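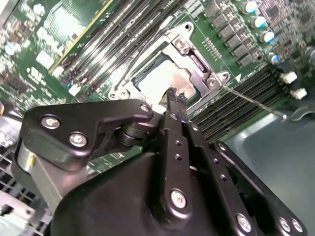
*Written for young readers by the Hurkitside workshop page team, 5/31/22*

Hello! I mend computers for a living, only they're not the sort you have at home. The ones I work on are called servers. They're big, flat, heavy machines that sit in racks in cold, noisy rooms, and they look after things like school registers, library catalogues and all the photos your gran sends to the whole family at once.

The place where I work is called Zindard, in Hurkitside. Old servers come in at one door, and we take them apart, clean them, test the pieces and build them up again. Last December we had 400 of them arrive in one go, stacked right up to the shutter (I had to walk sideways to get to the kettle). And these days I don't do all of the taking apart by myself. I share the job with a robot arm!

**What's that big green thing?**

It's called a motherboard. Every computer has one. It's the board that all the other parts plug into, so they can pass messages to each other. The word DELL printed on it in white is the name of a computer company.

The shiny square-ish part under the tips of the gripper is the top of the processor. We call it the CPU, which is short for central processing unit, and it does the sums. Everything a computer does is sums really, even cartoons. The shiny bit is a metal lid that helps to carry heat away, because all that adding up makes a processor hot when it's running.

Around the lid there's a metal frame with screws, and there are thin metal levers too. Those are there to hold the processor still. If you look at the long black strips on both sides, those are the slots for memory. Memory is where a computer keeps the things it's thinking about right now, a bit like the top of your desk.

**What does a robot hand look like?**

I think most people expect five fingers and a thumb. Ours has two narrow fingers and that's plenty! Try it yourself. Pick up a pencil using only your thumb and your first finger. Now try a coin. Now try a grain of rice. You can do an awful lot with two fingertips if you go slowly.

The fingers are worked by flat black pieces joined together, called links. When one link moves it pushes or pulls the next one, the same way the parts of a folding umbrella all move together when you slide the handle. The tips on ours are a bit worn. Mine are too, if I'm truthful, mostly from years of sharp metal cases.

**How does it know where to go?**

A robot arm doesn't *know* things the way you do. It has to be shown, or told, or both. Ours uses a camera to look for shapes, and it runs on a program we call Dalus. Dalus compares what the camera sees with lots of pictures of other boards, and then works out where the fingers ought to be.

This is harder than it sounds. Metal is shiny, and shiny things are a nuisance for cameras. You've probably had a photo spoiled by a big white glare from a window. Well, a robot can get muddled by glare just as easily, so we spend a surprising amount of time fiddling with the lamps.

And some boards have their levers on one side and some on another. A person glances at it and thinks, oh, it's one of those. Dalus had to practise on 1126 boards before I was happy to turn my back on it, and even now I don't turn it for long.

**So what do you do all day?**

I get asked this one a lot when schools visit! Before the arm came, I'd open cases and pull out parts from morning until home time. It's the same few movements over and over, and it made my wrists ache. On a good day I could get through 16 servers, and on a bad day I'd drop a tiny screw inside the first one and spend half the morning looking for it with a torch.

Now I do different things:

- I choose which machines go to the arm and which ones are too bent or too odd for it.
- I check the parts when they've come off.
- I stop the arm if something doesn't look right. There's a big red button, and yes, everybody who visits wants to press it.
- I teach new people how to do the job by hand.

That last one matters to me. If the arm is switched off for repairs, the servers still need mending, so somebody has to remember how it's done.

**Was everyone pleased about it?**

No, not at first. Some of us were worried that there wouldn't be any work left. I was worried too. When a machine can do part of your job, it's fair to ask what happens to you, and you should get a proper answer. We had long talks with our managers about it. Some people moved to testing, and two went over to Shin, our sister workshop, where they fix laptops. A few found they missed the old way. I do miss chatting across the bench while we all did the same job, and the arm is no good at gossip.

But my wrists don't ache, and I've learned loads.

**Something to try**

Ask a grown-up for a box with a lid, a spoon and a button. Put the button in the box, close the lid, and then write instructions for getting it out with the spoon. Give them to a friend who has to do *exactly* what you've written and nothing else. Did you remember to tell them to open the lid?

If you come and visit us at Hurkitside, bring your instructions with you and we'll have a go at following them. Please tie long hair back, and leave your drinks in the front office.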